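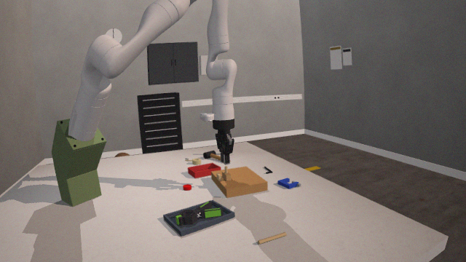
Community Help > Events and Outreach > Robots and automation

What can visitors do at an open day when the robot only exists on a screen?

Posted by marrowfat_pete
2901 views

I've been put in charge of the robot table at the Oltevis open day in Sketatville, on the grounds that I was out of the room when it was discussed. The real arm is bolted down upstairs behind two locked doors and a risk assessment, so what the public gets is the simulated one, on a big monitor, with me standing next to it.

I'm fairly confident about the technical side. What I don't know is how to turn it into something a person with a pushchair and a paper plate would choose to stop at. Last November we did a short version for a visiting school party and I talked for so long about coordinate systems that one of the teachers sat down on the floor.

What we've got

One simulated cell: a white arm on a green pedestal, a black gripper, a big pale table. On the table there's a wooden block with a peg, a couple of trays, a hammer, and various other things for the arm to ignore or knock about. We can swap between views, including one down by the gripper. Whoever is driving can nudge the arm with a gamepad, or I can play back a run I recorded earlier and look busy.

The machine it runs on is decent. I've got the table from opening until closing, with one other person to cover while I eat. Our visitors are mostly families in the morning and then, after lunch, retired engineers who would like to know why we've done it that way.

I have also been told there will be a sign. I've not been told what it will say.
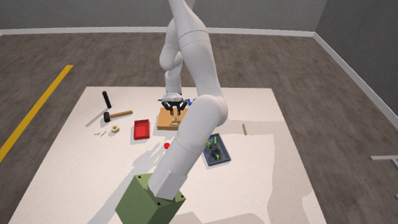 What's worrying me

Mainly that it looks like a video. People glance over, assume it's on a loop and carry on towards the cake. When I tell them it's live, they nod in the way you nod at someone who has told you their dream.

Secondly, the gamepad. If I hand it over, a child will drive the gripper straight into the table inside a minute. That's harmless in itself, but resetting means going back through a menu with the whole queue looking over my shoulder. If I don't hand it over, see above re: video.

Thirdly, the peg. It's a lovely little task if you know what you're watching. If you don't, it's a very expensive arm being nervous near a bit of wood.

Has anyone run one of these with simulation only and had people stay for it? I'd rather hear what you did hour by hour than what the thinking is.

Chandrasekhar Ramasamy
2318 points

Yes, several, the biggest being the public afternoon at Stanura, where we had two screens and a trestle table between a man with a 3D printer and a tombola. The tombola won. We came a respectable second once we'd changed a few things.

The looks-like-a-video problem goes away as soon as people can see a hand on a controller and the arm moving with it. So face the crowd. Put the monitor at the front edge of the table, turned outwards, and stand at the side with the gamepad held up where it's visible, even if it makes you look like somebody's uncle at Christmas. We spent our first hour behind the screen and might as well have been in the car park.

Yes, hand it over. Let them crash it. Crashing into the table is what they came for, whatever they say about being interested in engineering, and it's the one great advantage you have over the real arm upstairs. But sort out the reset first. Bind it to a single button and put a sticker on that button. Ours was a strawberry. I must have said "press the strawberry" 1000 times that afternoon and I'd do it again before I'd open a menu in public.

For the driving, don't start anyone on the peg. It's much too hard and they go away feeling stupid. We had three goes of increasing difficulty, written on a bit of card:

Touch the big block with the gripper, anywhere you like. Small children can do this and will want to do it again.

Get the gripper over a tray and hold it there while someone else counts to five. Parents are worse at this than their children and it does them good.

Line the fingers up either side of the peg. You keep this one for the retired engineers. They will go very quiet, then they will ask if the controller is faulty.

Give each person a couple of minutes with a kitchen timer. A real one that ticks, because you can blame it.

On the peg being dull to watch: have the thing itself there. We got a lump of softwood, drilled a hole in it and cut a dowel to fit fairly snugly. Visitors tried it by hand first, which takes a second, and then with a pair of barbecue tongs at arm's length, eyes on a phone screen showing the view from the side. After that they watched the simulated arm with a good deal more sympathy. I would say this one object did more than all our slides, and it cost us the dowel.

Hour by hour, as you asked. First hour, only you drive, slowly, and talk to whoever stops. Then hand over to visitors until lunch. Over lunch, leave a recorded run playing with a card that says it's recorded and when you'll be back (people don't mind at all if you tell them). Afternoon, visitors again, with the harder card on top. Last half hour, let your colleague's favourite visitor of the day try the peg with everyone watching. Someone will appoint themselves commentator.

Bring your own extension lead. Bring a second gamepad. Write your own sign.

tollgate_7
9 points

We had one at our college. Just leave it running, people either like robots or they don't. Mine was next to the toilets, which was great for footfall.

Also check if the projector has a sleep timer. Ours did.

Ichikawa
Moderator

I agree with nearly everything Chandrasekhar says and would add some duller points.

Decide in advance what you'll say when someone asks whether the real one does the same thing. They will ask, most of them in the first minute, and "more or less" makes you sound shifty. Pick one way in which the simulated arm matches yours and one way in which it doesn't, and have both ready. Friction is a good candidate for the second. Everybody has had a drawer stick, so you don't need to explain much.

If you can put two views up side by side, do. The wide one tells a newcomer what they are looking at, and the close one gives the driver a fighting chance. With only the wide view, people misjudge the distance from front to back, and you end up with a line of visitors who all feel cheated in the same direction. Pay attention to the shadows too. I tell drivers to watch the gripper's shadow on the table as they come down, and it helps more than any amount of "left a bit".

Turn the speed down for the public. Then turn it down again. You've been driving it for months and what feels glacial to you is already too quick for somebody who last held a gamepad in 1998.

I'm less keen than Chandrasekhar on the public final at the end. We tried it once and the winner's brother had to be taken outside.

As for the retired engineers, give them a chair. They're going to stay either way, and once they're seated they begin explaining it to each other, which leaves you free for the families.

Reply from marrowfat_pete
December 18, 2025

Thank you both, and thank you tollgate_7, I have now looked up the sleep timer and it was going to get me.

I've bound the reset to one button. We had no strawberries so it's a sticker of a badger. I've also cut the speed, tried it on my neighbour, and cut it again. She managed the block straight off and then held over the tray for a count of five, which is longer than I can.

I've taken the two-views advice and I'm keeping the close one up on the second monitor for the peg. I hadn't properly used it before, having decided early on that I knew where everything was. You can get the gap between the fingers centred on the peg from there in a way I simply couldn't from across the room, and I'd like it noted that I've been doing it the hard way since November.
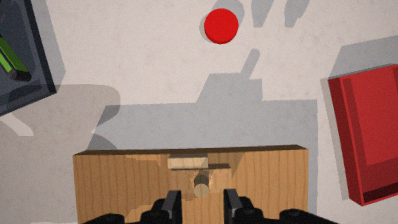

Close view for the third card: a finger either side of the peg, red disc further up the table.

The wooden version is in hand too. I've drilled a hole in an offcut and the dowel fits a little too well, so at the moment it's a demonstration of sandpaper. Barbecue tongs are on order from my own kitchen.

Still no word on the sign. I did ask. I was told it has been "designed with the whole event in mind", so I'm making a second one at home and will stand it in front of the first. Two chairs booked for the engineers. If a third turns up he can have mine.

Chandrasekhar Ramasamy
2318 points

Book four chairs. And sand the hole as well as the dowel.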